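Stulberg Foodservice Equipment Announces Moncrieff Line of Countertop Vegetable Cutters

CINDHAM - Stulberg Foodservice Equipment today announced the release of the Moncrieff line of manual and powered countertop vegetable cutters for restaurants, commissaries and institutional kitchens. The line replaces the company's earlier Skamska series. Skamska models remain eligible for parts and service under the terms listed in this release.

The Moncrieff line consists of 2 base units. The M-55 is a hand-operated lever cutter for low-volume prep. The M-107 is a motor-driven, continuous-feed unit for kitchens that process produce through most of a shift. Both use the same blade cassette, so an operator running both units can keep one set of cassettes for slicing, dicing and shredding.

Blade alignment

The main change from the Skamska series is the way the blade is located in the housing. On Skamska units the blade plate was held by a pair of thumb screws and aligned by eye. Service records showed that uneven slice thickness was the most frequent complaint, and that in most of those cases the plate had been reinstalled at a slight angle after cleaning.

Moncrieff cassettes slide onto fixed locating pins and lock with a single cam lever. The lever will not close unless the cassette is fully seated. Slice thickness is set by an indexed dial on the side of the housing. The dial has 24 positions and holds its setting when the cassette is removed for washing.

Operators with existing units should note that Skamska blade plates do not fit the Moncrieff housing. No adapter is planned.

Cleaning

Food-contact parts on both models can be removed without tools. The hopper, pusher, cassette and discharge chute may be washed in a commercial dish machine. The M-107 motor base must be wiped down by hand and must not be immersed or sprayed. Blades should be air dried before storage. Chlorine-based sanitizers left standing on the blade edge will cause pitting, and pitting of this kind is not covered by the warranty.

Electrical and installation

The M-107 ships with a grounded plug and a fixed cord. It is not supplied for hard-wired installation. An interlock stops the motor when the hopper is opened, and the unit does not restart until the hopper is closed and the start button is pressed again. The M-55 needs no power and may be bolted to the counter or used on the supplied suction feet. Bolting is recommended for potatoes, turnips and other dense produce.

Packaging

Stulberg has also changed how the units are packed. A portion of returns in the Skamska series involved housings that cracked in transit. Moncrieff units ship in double-wall cartons with molded end supports, and the blade cassettes travel in a separate inner box. Customers receiving a damaged carton should note the damage on the delivery receipt before signing and should keep all packing material until the claim is closed.

Warranty and service

Both models carry a limited warranty of 24 months on parts. Labor is covered for the M-107 when the work is performed by an authorized service agent. Blades, suction feet and pusher pads are wear items and are excluded. Claims require the serial number, which is stamped on the rear of the housing, and proof of purchase.

Parts for the Skamska series will be stocked at the Cindham warehouse until current inventory is used up. After that, blade plates and handles will continue to be made to order. Other Skamska parts will be discontinued. 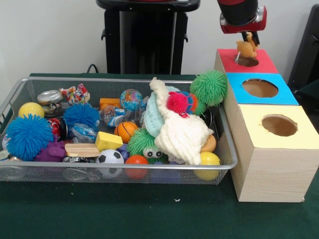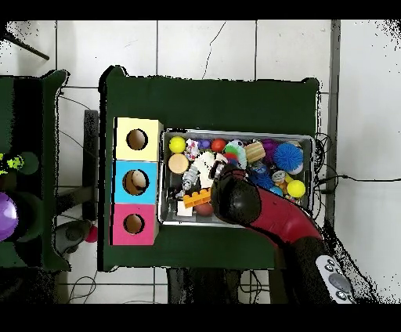
Availability

The M-55 is available now through authorized dealers. The M-107 will begin shipping in December. Cassettes are sold singly and in sets, and each base unit includes one slicing cassette. Dealers may order demonstration units through their regular account contact. Printed manuals are packed with each unit, and exploded parts diagrams can be requested by model number.

About Stulberg Foodservice Equipment

Stulberg Foodservice Equipment makes countertop food preparation equipment for commercial kitchens. The company is based in Cindham, where it operates an assembly plant, a parts warehouse and a service training room. Its products are sold through restaurant supply dealers.

Media and dealer inquiries: Stulberg Foodservice Equipment, Product Information Desk, Cindham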